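Print this page | E-mail to a friend
Search Go
Home Kitchen Workshop Garden Ask Us

Looking After a Butcher-Block Bench

A wooden bench that gets used every day is going to pick up stains and scuffs, and I would never tell anybody to be ashamed of them! Still, once a year (I like to do mine in May, with the windows open) it's nice to give the top a proper going-over and let the grain show again.

Start by moving everything you can lift. Small things always end up on a bench, so have a box ready. Wipe the top with a damp cloth and a drop of dish soap, then dry it right away and leave it alone until evening. 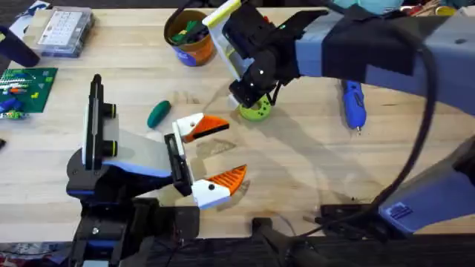

Kevser Polat
Workshop Editor

Faint stains and a few scuff marks on pale wood, like these, call for a light hand. Sand along the grain with a fine paper — I use 332 grit from Ratanaporn, an odd number, but I've grown fond of it — and go easy around anything clamped to the edge. Brush off the dust, then wipe again.

Now the oil, which is the part I look forward to all year. Pour out 2 tablespoons, rub it in with an old T-shirt, and wait up to 50 minutes before you buff off the extra. A second coat the next morning is lovely if you have the patience. Spread the oily rags flat outdoors to dry, please, and don't leave them in a heap.

Print this page | E-mail to a friend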